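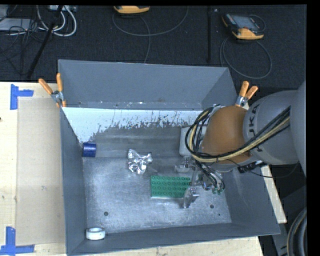

Every workshop should have one bin that is allowed to be a mess. I have held this view for years, and the people I share a bench with in Honley have mostly stopped arguing with me.

I mean the place for things that are still some use but have no proper home. The end of a roll of tape goes in it. So does foil that has been used once, or a child's building plate that somebody brought in to try as a base for something. None of these earns a labelled drawer. Put them in one and you will have 17 drawers with a single item in each, and you will still have to open all of them on a Friday afternoon to find the tape.

Inna Semeniuk takes the other side. She thinks a mixed bin is a decision put off, and that each thing dropped into it should be sorted or thrown away the same day. Her own shelves are very good. I have also watched her buy new masking tape twice in a month when she had plenty at home.

I do accept two limits. The bin has to be shallow enough that you can see the bottom, or nearly. Deep boxes turn into storage for things you have forgotten. And it has to be something you don't mind spoiling. Metal with old paint on it is fine, and better than a nice new plastic tub, which people treat with too much respect and then don't use.

Gadisa Seyoum empties his every December, tips the lot on to the floor and keeps what he can name a job for. I do mine when it gets full. Last time I threw out less than half, and I have since used most of what went back in.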